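3. Planning and budget (do this before you order)

Read all of section 3 first. Takes a cup of tea. Changing the order after it's confirmed costs money, changing it on paper doesn't.

3.1 Work out the job

1. Write down what the arm will pick up. Actual items, not "groceries" or "small parts". Size, weight, packaging.
2. Mark each one rigid, soft or crinkly. Wrapped bars and chip bags behave nothing like fruit.
3. Note the surface. Gloss finishes throw reflections and hard shadows, so allow for a lighting check at the site visit.
4. Measure the reach from where the base will stand to the far side of the work area. Measure twice.
5. Send the list to Craig Niven at Clokau before asking for a quote. Quotes without a list go to the bottom of the pile.

Note: heaviest item sets the arm size. Thinnest item usually sets the fingers. Don't mix these up, we've seen it done.

3.2 Base unit and grippers

1. Choose the base package. Distton (single arm) or Shehu (two arms, same controller).
2. Add grippers. Two-finger parallel comes standard. Spare finger set is $46, order one now. Freight on its own later is the same as freight on a full carton.
3. Add mounting. Floor plate is $507, not included in either package. People miss this every time.
4. Decide on the service plan. First year is $2193, paid up front. Can be added within 100 days of delivery, after that you'll need a paid inspection first.

CAUTION: Do not budget for third-party fingers without writen approval. Wrong fingers void the wrist warranty.

3.3 Site costs

Not on our quote. Yours to cover.

- Dedicated power circuit, licensed electrician only
- Network drop within reach of the controller
- Table or bench, fixed so it can't shift
- Floor marking for the keep-clear area
- Staff time for training (two people minimum, not the same person twice)

Note: if you're leasing the building, get the landlord's OK for floor bolts in writing. Anum Bajwa handles the drilling template, ask for it early.

3.4 Trial before purchase

Strongly recomended. The Lirncombe showroom has an arm set up on a tabletop and you can bring your own items.

1. Book with Senga Imrie. Allow a full morning.
2. Bring the awkward stuff. Anything that slides, anything shiny, anything that crumples.
3. Start with one item by itself, then set others nearby and try again. Clutter changes the approach.
4. Write down every miss and where the fingers landed.
5. Keep the sheet. Ewan Jardine will want it for the final quote.

CAUTION: Keep hands off the table while the arm is enabled. Stop button first, then reach in. Even to nudge something.

3.5 Order checklist

- Item list sent
- Reach measured
- Base package picked
- Spare fingers added
- Floor plate added
- Service plan yes/no
- Trial sheet attached
- Purchase order number on everything

Missing PO number = order doesn't move. Lead time starts when the deposit clears, not when you sign. If your budget year ends in March, get the deposit in well ahead.

Prices in this section as of 21 July 2024, before tax. Queries on invoicing to Suleiman Obi.

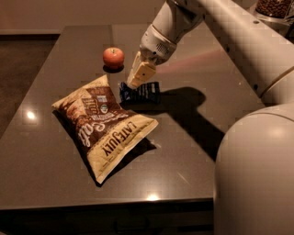 Fig. 3-1. Two-finger gripper over a wrapped bar, other items close by (see 3.4, step 3).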